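Flovdale drops late fee on residential water bills

Flovdale Town Council, 25 November 2023 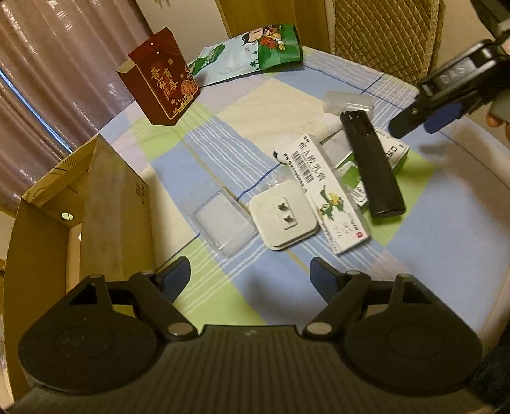
What changes for customers

Households in Flovdale will no longer pay a late fee on their water bills, after the town council voted to end the charge at its last meeting of the month. The change takes effect with the next billing cycle and covers all residential accounts, including apartments with their own meters.

Until now, a customer who missed the due date was charged 2 percent of the balance for each month it stayed unpaid. Fees already on an account will stay there, but no new ones will be added. Business accounts are not included and will be billed as before.

The council also moved the due date. Bills will be payable 50 days after the meter is read, which gives most customers an extra couple of weeks. The reading schedule stays the same.

Council member Nathalie Postma, who brought the proposal in October, said the fee cost almost as much to collect as it brought in. "We were mailing notices over charges of a dollar or less," Postma said. "The office staff spent days on it every month."

According to figures given to the council by the water department, about 1,000 households were charged the fee at least once in the past year. Most of them paid the full balance before the following bill went out.

Not everyone was in favor. Bijan Farahani, who voted against the change, said he expected more bills to be paid late and wanted the department to report back before the fee was dropped for good. "I would have tried it for half a year first," he said. "If people stop paying on time, the repairs budget is where we'll feel it."

Hammad Rizvi, head of the water department, told the council the repairs budget does not depend on late fees. He said work on the Mavach Road main will go ahead in the spring as planned, and the contractor has already been chosen. Residents on the upper part of the road should expect low pressure on some mornings while the old pipe is replaced. Notices will be left at each address before the work begins.

Shutoff rules stay in place

The rules on shutoffs have not changed. An account can still be shut off when it is two full bills behind, and the department must send a written notice and make a phone call first. Service is not shut off during a freeze warning.

Customers who are behind can ask for a payment plan at the billing window in Town Hall or by phone. A plan spreads the balance over 7 months with no added cost. The account holder has to sign the form, and a recent bill is needed to set it up. Renters whose water bill is in the landlord's name cannot apply on their own, though the landlord can apply for them.

Forough Soltani, who rents on Mill Street and spoke during public comment, asked whether the new due date would be printed on the first bill. Rizvi said it would, along with a short note explaining the change. Customers who pay automatically through their bank may need to change the payment date themselves.

The council put off a separate vote on new meters for the east side of town. That item is expected to come back early next year, once prices are in from suppliers.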